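Ulloreo Fund Desk
Gift and scholarship records for college foundations

Ulloreo Fund Desk is a records system for foundations that pay scholarships and emergency grants from restricted gifts. It holds the terms of each fund, the gifts paid into it, the awards made from it and the letters that go out to donors. The software runs in a browser and needs no local database.

Each fund has one terms sheet. Eligibility rules are entered as fields (enrollment status, credit load, program, county of residence) and checked against the student file at the time of award. A rule that cannot be written as a field is stored as text and flagged for manual review.
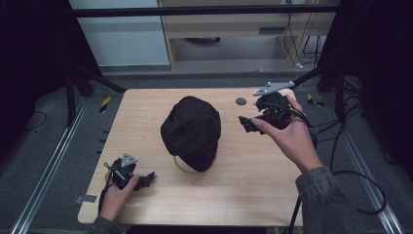 Flagged awards stay in a pending queue until a second user signs off. The sign-off is logged with the user name and cannot be edited afterward. Split awards are supported: one student may draw on up to 8 funds in a term, and the system posts each part to its own ledger line.

Student data

Student files are imported from the registrar as CSV. Column mapping is saved after the first import. Duplicate student numbers are held back and listed — they are not merged.
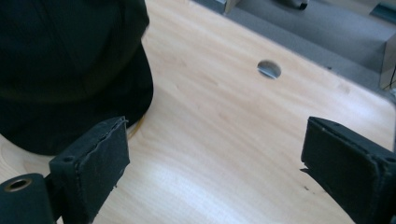

Black fabric item on a light wooden tabletop.

Event module

The event module records table sales, seat assignments and pledges for fundraising dinners. Pledges convert to receivables when the event is closed. The non-deductible part of a ticket is entered once per event and printed on every receipt. 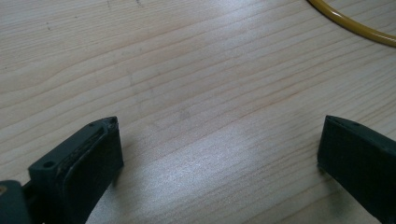 Product notes by Vibeke Lykkegaard

Version 2 was released in October. It adds recurring pledges, a report of unspent balances by fund, and bulk printing of donor letters. The Kullcombe College Foundation moved 332 funds from spreadsheets during the trial period; 81 of them had terms that needed manual review.

Reports export to CSV and PDF. The year-end report lists opening balance, gifts, investment return, awards and closing balance for each fund.

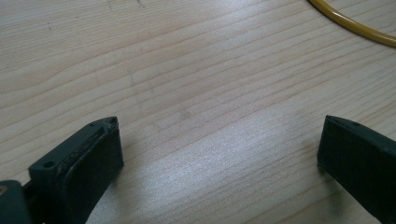 Custom report layouts are quoted separately. Requests should include a sample of the current report and the name of the person who approves it.

Licensing and support

Licensed per foundation, with no limit on users. Setup and one training day are included. Support is by email and phone from the Tusstead office. For a quote, ask for Siu-ming Yen in sales.

Page last revised November 2025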